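Frequently Asked Questions

Gralley Soup Supper

What is the Gralley Soup Supper?

It is a monthly community meal held in the hall on Skalomska Street. Anyone can come. We serve soup, bread and a hot drink, and people sit where they like.

When does it take place?

Once a month from October through April. Doors open at 5:30 p.m. and the last bowls go out at 7:15 p.m. The dates are posted on the hall door and on the Calendar page. The February supper is usually the busiest, so come early if you want a choice of soup.

Do I need to sign up?

No, unless you are bringing a group of more than 31 people. In that case please call the hall a week ahead so we can set up extra tables.

How much does it cost?

The suggested price is $2 a bowl. There is a box by the door. You will not be asked whether you paid, and children under 12 eat free.

What kinds of soup do you serve?

There are always two. One is vegetarian and the other usually has chicken or beef. Past soups have included split pea, tomato and rice, chicken with hominy, and beef barley. Yolotzin Quezada plans the menu and posts it a few days before each supper.

Is there anything for people with allergies?

A card next to each pot lists every ingredient. The vegetarian soup is made without nuts or dairy. We can't promise that it is free of traces, as both soups are cooked in the same kitchen. Gluten-free bread is kept in a separate basket. Ask at the counter.

Should I bring my own bowl?

You can, but you don't have to. The hall owns 200 bowls and about as many spoons. We stopped using paper bowls a few years ago. They leaked when the soup sat too long, and the trash bill went up every winter.

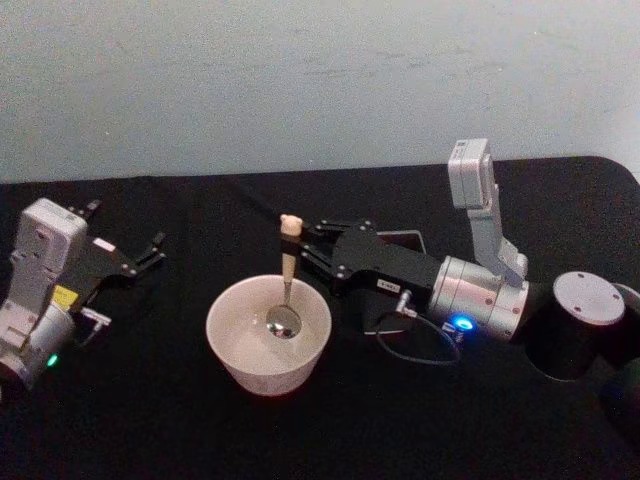 If you do bring your own, please write your name on the bottom with tape or a marker. Unclaimed dishes go on the shelf by the coat rack and are given away in May.

Can I take soup home?

Yes, after 7:15 p.m., if any is left. Bring a container with a tight lid. One quart per household, please, until everyone waiting has had a turn.

Who cooks?

Rutilio Chávez runs the kitchen with a crew that changes from month to month. Cooking starts at 1 p.m. on the day of the supper. You don't need experience to help, but you do need closed shoes and something to tie back long hair.

Can I donate vegetables?

Yes. We take onions, carrots, potatoes, cabbage and winter squash. Drop them at the side door between 9 a.m. and noon on the day of the supper. We can't use home-canned food or meat from a home freezer. Dizon Bakery gives the bread, so we don't need any more of that.

Where do I park?

The lot behind the hall fills up by 6 p.m. After that, use the gravel lot across from Pilel Hardware, which is open to us once the store closes. Please don't block the alley.

Is the hall accessible?

There is a ramp at the side door, and the restroom next to the kitchen has grab bars. If the side door is locked, ring the bell.

How do I get in touch?

Leave a message on the hall phone at extension 1713 or put a note in the mail slot. Messages are checked twice a week, and more often in the week before a supper.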